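Rellum Boards > Music > New Releases & Reissues

Thread: Flultanura - "Samuel" (2023 mix) -- did this need to happen?

pollton_pete
Posted 2023-02-03
So the new mix of "Samuel" went up this morning and I've played it four times, twice on the good speakers and twice in the car, where all music should be judged. The drums are huge now. The bass has been introduced to the rest of the band at last. And the vocal, which on the original sounded like Oksana Savchuk was singing to you from the next apartment, is right up in your ear.
I hate it. I've also played it four times. Make of that what you will.

gatefold_gwen
I like it! The original always sounded like it was mixed through a blanket, and people have spent years telling me the blanket was the point. You can finally hear the second verse. There are words in it!

pollton_pete
I liked not knowing the words.

gatefold_gwen
"You left your coat at Pollton station / I wore it through July." That's a great line and it's been buried under a tambourine all this time.

mono_or_bust
The tambourine was the best player on that record.
Has anyone got the vinyl yet? They pressed 3000 and the shop page said sold out before I'd found my wallet. Mine would have been number 2123 if the cart had held it, which is a number I will now carry with me until death.

lowercase_dan
I got one, number 300. Sleeve is nice and heavy, the pressing is quiet, and side B is an instrumental that should have been side A. With the voice gone you notice how good the string part is, and how much the new drums are standing on its foot. I'd have paid the same for the instrumental and a blank side.

mono_or_bust
Please don't tell me the number. I asked if anyone had it, I didn't ask to be hurt.

lowercase_dan
Three hundred. Spelled out for you.

gatefold_gwen
Can we talk about the guest verse? Jarlath Mac Carthaigh comes in at the bridge and I thought a second tab had opened. I got used to it by the third play, but it's a strange place to put a man. The song is four minutes of somebody working up to saying one thing, and right before she says it, in walks a guy with a verse about trains.

pollton_pete
He's a good singer. He is on the wrong song. I'd put him on "Harbor Lights Again" tomorrow and let him have the whole second half, and then we could get the old bridge back with the gap in it. Those two bars of nothing were the bravest thing they ever recorded and now there's a man in them.

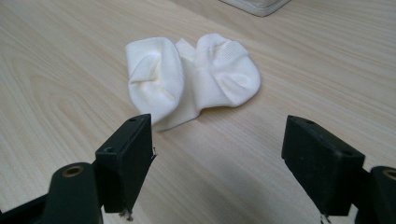

kettledrum says the two bars were a tape edit and we should all calm down. They did an interview when the album came out, and Oksana said the engineer cut out a bad guitar part and they never got back to fill the hole. So the bravest thing they ever recorded was running out of studio time.

pollton_pete
I remember that interview and I've chosen to ignore it.

mono_or_bust
Plenty of good records have a hole where somebody ran out of money. It still sounds like what it sounds like. I'm with Pete on the gap, and against him on the drums. The old snare was a shoebox.

pollton_pete
It was a very expressive shoebox.

lowercase_dan
My actual complaint is the loudness. I put the old one and the new one back to back and had to turn the new one down a good way before I could compare them fairly. Once I did, I liked the vocal and nothing else. Gwen, try it with the volume matched before you tell me the drums are better.

gatefold_gwen
Fine. Tried it. The drums are a little less better. The vocal wins by even more, so I'm keeping my vote. And I still think anyone hearing "Samuel" for the first time this week is going to go for this version, and then go back to the album and wonder who put a blanket on it.

kettledrum
My sister did exactly that and prefers the blanket, for what it's worth. She also likes the trains verse, so I wouldn't build anything on it.

mono_or_bust
Someone has number 100 up for resale already, at a price I'd describe as optimistic. Still sealed. Hasn't even heard the trains.

pollton_pete
Lucky. Play count is at seven now, by the way. Still hate it. Does anyone know if they're doing the rest of the album like this, or is it only the one?

lowercase_dan
The insert says "more to follow" and gives no titles. I'd start saying goodbye to the shoebox.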